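# Hand trials at Trorncombe, April

Two pairs of hands, one bench, and a white cabinet with a tiny key in its lock! Yaneth Ospina and I have been putting the Plomis four-finger set up against our old Dagdag pinchers, and I've loved every minute.

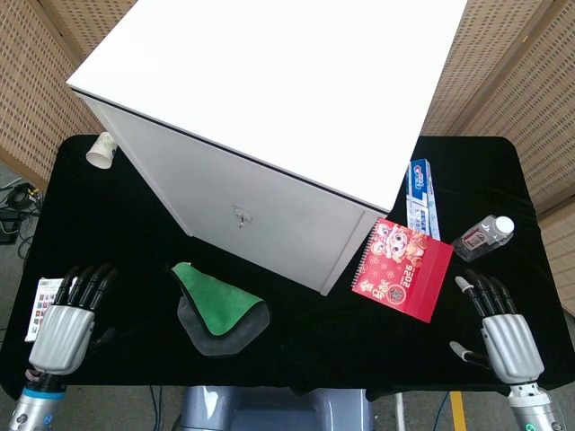 The key is the task I keep coming back to. It's small, it's fiddly, and the Dagdags need a very square approach. Soft things (cloths, paper cups) get 40 tries per hand, and bottles get the same.

Plirnard controller next, with the grip force down to 9.

Rigoberto Valderrama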